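Movine Members' Forum › Stock and Storage › Sloped bins for mixed small toys: request for views

Zoia Kravets
Members are invited to comment on the proposed storage guidance for small loose toys before it is adopted in February. The present guidance, which applies at both the Prorkent and Petek stores, requires that all loose pieces be returned to flat-bottomed boxes with upright sides. The proposal would permit shallow open bins with sloping walls as an alternative at the checking stage.

The case for the change rests mainly on small mixed items. In an upright box a brick or a small vehicle settles into the corner and must be picked out with the fingertips. A sloping wall allows it to be drawn up the side. The bins under consideration are grey, with plain floors, and the colours of most toys stand out well against them: a blue brick and a yellow toy vehicle can be told apart at a glance from the other side of the bench. The proposal does not extend to long-term storage. Prorkent holds 103 boxes for that purpose and they would remain in use.

Members should also note the orange spring clamp on the rim of the bin at its corner. It is proposed that clamps of this kind be accepted as a means of securing a bin, subject to comments received.

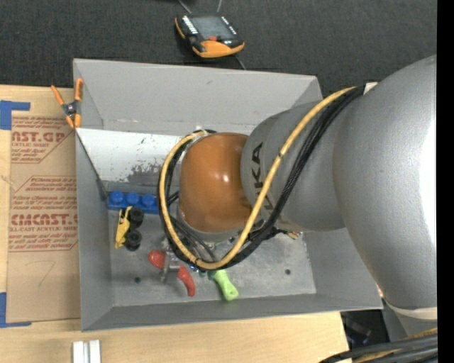

Marites Panganiban
I must record an objection to the mixing of construction bricks with wheeled toys at any stage of checking. The existing guidance separates them for good reason. Wheels collect hair and fibre, and these are passed to everything else in the container. A sloping wall does nothing to address the matter. I would support the bins on condition that each is restricted to one category.

dullov_stores
The Dullov store supports the proposal without the condition. Returned toys reach us mixed, and they must be placed somewhere before they can be separated. If a bin may hold only one category, the separating has already been done and the bin serves no purpose at the checking stage.

We would, however, ask for a word on condition. A scuffed floor is acceptable to us. Dusty marks are a different matter, and the guidance should state how often a bin is to be wiped.

petek_lending
Petek concurs with dullov_stores as to mixing, and with Marites Panganiban as to wheels. The two positions can be reconciled if wheeled toys are brushed before they go into the bin. We have followed this practice with our own stock of 413 loose pieces and have found it workable.

On a separate point, small holes in the floor of a bin require attention. A brick of the usual size will not pass through, but pegs and beads might. Will the guidance set a minimum size of piece?

Zoia Kravets
The replies above are noted with thanks. A minimum size will be included. Pieces smaller than a single-stud brick should be kept in a lidded pot and should not be placed in an open bin.

With regard to clamps, the draft will read: "One spring clamp may be fitted over the rim at a corner, provided that the handles do not overhang the side from which the bin is filled." Members who prefer tape may continue to use it on card and paper. Blue painter's tape has been adequate for holding a flat sheet of cardboard next to the bin – the printed wrapping of an acrylic sheet serves perfectly well – but it is not considered strong enough for the bin itself.

Marites Panganiban
I accept the clamp. I do not accept tape on any surface where toys are handled, as the adhesive lifts with repeated cleaning. I would ask that the wording confine it to the bench beside the bin.

As to tools, I note that the discussion has so far concerned toys only. A screwdriver with a bright green handle may easily be taken for a plaything by a new member of staff, and a bin that receives both will sooner or later send the wrong item out on loan. The guidance ought to say plainly which it is for.

Zoia Kravets
That is a fair observation. Bins holding items of more than one kind will be marked as checking bins, and nothing may be lent directly from them. The wording on tape will be amended as requested.

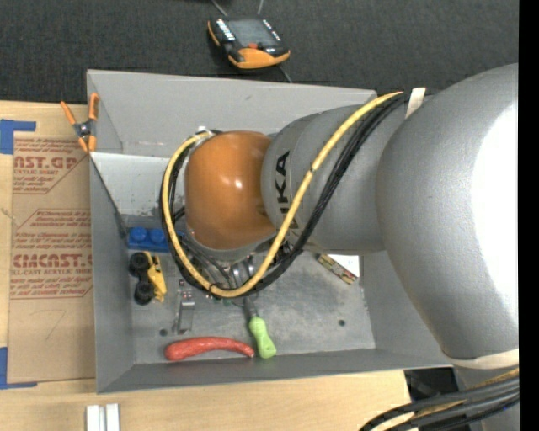 Revised wording for comment

1. Shallow bins with sloping walls may be used at the checking stage only.
2. Wheeled toys are to be brushed before being placed with other items.
3. Pieces smaller than a single-stud brick go into a lidded pot.
4. Tape is confined to the bench beside the bin.
5. Bins are to be wiped at the close of each session.

dullov_stores
Agreed, save that point 5 should read "at the start". A bin left overnight gathers dust again.

Marites Panganiban
My objection to mixing stands, but I will not press it further if point 2 is retained in full.

Related topics
Labels for lidded pots
Missing wheels: repair or withdraw?
Box sizes at the Petek store
Cleaning of construction bricks

Reader comments (2)

k_lowfield: Point 3 would be clearer with a measurement. Not every store keeps bricks of the same make.

shelf_and_sort: We adopted sloping bins last year and have gone back to upright boxes – small balls roll out of them too readily.

Last updated: February, 16:10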